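The Coat Rack at Wundness

1. Eight in the morning

Feng-yi Mok loved the hour before anyone came in. The lights hummed up one after another, the radiators knocked, and the whole floor of the little publishing house lay there waiting for her like a clean page. Wundness made maps. Walking maps, mostly, and one glorious map of lighthouses that had sold 1,166 copies in a single August and paid for the new desks.

She hung her coat on the rack. She had been hanging her coat on it for three years, and every single time it gave the same small creak, like an old dog lifting its head.

"Morning, Thorlacius," she said.

That was the name on the underside, burned into one of the feet. Maker, owner, ship, town, she had no idea. She had found it on her first day, when she dropped an earring and had to crawl for it, and she had been so delighted that she told everyone at lunch. Now even the accountant said things like "your scarf's on Thorlacius" without looking up.

2. The letter

The letter was lying on the mat downstairs, and it was addressed to the rack.

Well, to "Thorlacius, third floor." Feng-yi read it twice on the stairs and then ran up the rest of them, which she hadn't done since the lighthouse map.

Dear Thorlacius, it said. I believe you still have my father's coat. It would be on a wooden hanger. He left it in Grostau on a warm evening and always meant to come back for it. If it is no trouble, I will call in this afternoon. Diễm Tạ.

Feng-yi looked at the rack. There was her own coat, and an umbrella somebody had abandoned in spring, and a canvas bag with a hole in it. She looked behind it too, just in case, and felt wonderfully silly.

Grostau! There was a Grostau on sheet 255, a ferry landing with a chapel and a hotel, and the hotel had been closed so long that the last edition only printed a little hollow square. She pulled the sheet out of the drawer and spread it over the nearest table. There it was, right by the water. And written beside it in the margin, in the blue pencil that old Momham used to use before he retired and left her his drawer, were the words: furniture sold, bought the coat rack.

She sat down on the floor to laugh.

3. The cupboard

So if the rack had come from the hotel at Grostau, then whatever had been hanging on it might have come along for the ride. Feng-yi knew exactly where Momham put things he couldn't bear to throw away. The cupboard behind the plan chests had not been properly emptied in her time, and she had always wanted an excuse.

What a cupboard! She found ink bottles dried to a crust, a box of 1,000 paper flags (unopened!), a single rubber boot, a tin of peppermints she decided not to investigate, and rolls and rolls of coastline. She carried it all out in armfuls and stacked it against the wall, and she was so happy doing it that she forgot her coffee completely. Somebody had drawn the whole of the northern shore by hand, every rock of it, and put it away behind a boot.

And at the very back, on a nail, in a paper cover gone soft as cloth, hung a coat.

It was gray and heavy and a bit too long for most people. There was a ferry ticket in the pocket, one way. She didn't read the date on it. That seemed like something for somebody else to do first.

4. The afternoon

Diễm Tạ turned out to be small and quick, about as old as Feng-yi's mother, with rain on her glasses. She stopped in front of the rack before she even said hello.

"Oh, it's shorter," she said. "I used to hide under it. I thought it was a tree."

Feng-yi brought out the coat. She had meant to say something about the ferry and the blue pencil, she had a whole speech ready, but Diễm had already put her face into the collar, so she went and made tea instead and took a long time over it.

When she came back the coat was on. The sleeves reached to Diễm's fingertips. She was turning from side to side on the bare floor between the desks to make the hem swing, and laughing, and crying a little as well.

"He would have been furious that it fits me so badly," she said.

They drank the tea. Diễm told her about the hotel, the band on the terrace, the cook who kept a goose, and the big tide that came in over the dance floor while everybody went on dancing in their socks. Feng-yi wrote as much of it as she could on the back of sheet 255, because the next edition was going to have a good deal more on it than a hollow square!

"Keep the hanger," Diễm said at the door. "It belongs with the rack." 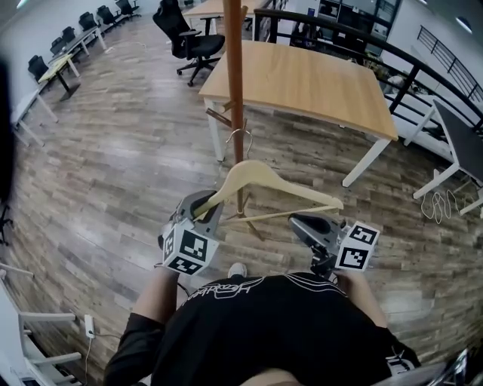 5. After closing

The pale wooden hanger stayed. By evening it had become a sort of guest of honor, and the accountant, who never asked about anything, asked about it.

Feng-yi told him all of it - the letter, the boot, the goose, the socks. He listened with his bag already on his shoulder. Then he put the bag down, took off his jacket, and hung it up again, carefully, on the hanger from Grostau.

"Go back to the goose," he said, and pulled out a chair.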